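Home Shop Displays About us Delivery Contact

About Gridano

July | By Anjani Latuheru

Gridano makes and rents market displays with artificial fruit and flowers. Our customers are bakeries, wine bars, hotels, and small theaters that need a stage full of harvest in the middle of winter. We started in a former paint store in Wulleck, and the workshop and the showroom are still under the same roof.

The first thing we ever sold was grapes. Caroline Makokha and I had bought three boxes of them for the window of a friend's restaurant, and we were not satisfied with how they looked. The bunches were too round. A real bunch becomes thinner toward the bottom, with the smaller grapes at the end, so we took them apart and tied them again. The restaurant paid us for the work, and after this the bar across the street asked for the same. Dark red is still the color that most people order, with a leaf in bright green. Pale green grapes are for the crates, where they look well against light wood.
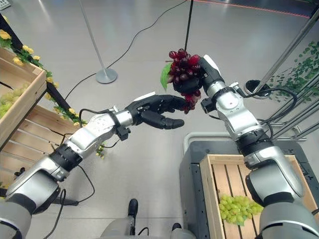 Can I use the grapes outdoors?
For a weekend, with pleasure. Longer than this we do not recommend, as strong sun takes the red out of them and the rental deposit does not cover faded fruit.

The shelves are our own design. They are made from light slatted wood that we leave unfinished, and the upper crate is tilted to the front so that a person standing at the counter can look into it. Caroline draws every shelf by hand before she cuts it. She learned carpentry from her uncle in Borkness, who built apple crates, and she still uses his way of making the corners. Please do not paint a rented shelf. If you wish for another color, write to us before and we will make a separate one for you.
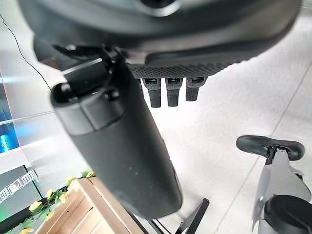

Page last changed: July, 4:10 p.m.

The garlands came later. We had many requests to hide the edge of the shelf, and a string of yellow flowers with green leaves does it in a friendly way. We fix them with soft wire at the two ends and leave the middle a little free. Each garland goes back to its own flat box after the rental, and we go over it flower by flower with a dry brush.

Today our stock list has 2,144 pieces. It includes the fruit, the crates, the garlands, and also some cheeses and breads that we bought from the Qureshi workshop when it closed. The breads are very beautiful and they are heavier than you would expect, so they must stand on the lower board.

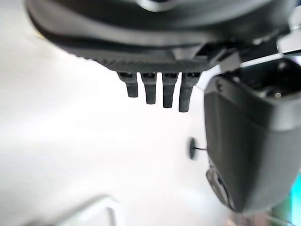

A full display for one wall takes us a morning to install. We bring the shelf in parts, put it together at your place, and fill it from the top to the bottom. Fruit goes in last. You receive a sheet with a drawing, so that your own staff can put everything back after cleaning the floor.

Small orders go by mail. The smallest one is a single bunch of grapes, and we pack it with the same paper as the big ones. Rentals begin at three days.

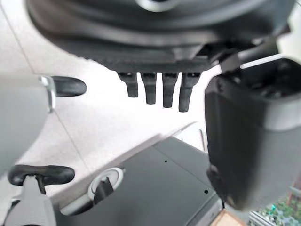 The showroom covers 600 square feet and you are welcome to touch everything in it. Write to us one day before you come, please, and tell us which fruit you want to see, because the summer pieces and the autumn pieces are not kept in the same room. Caroline answers the questions about wood and sizes. For prices and dates you should ask for Anjani.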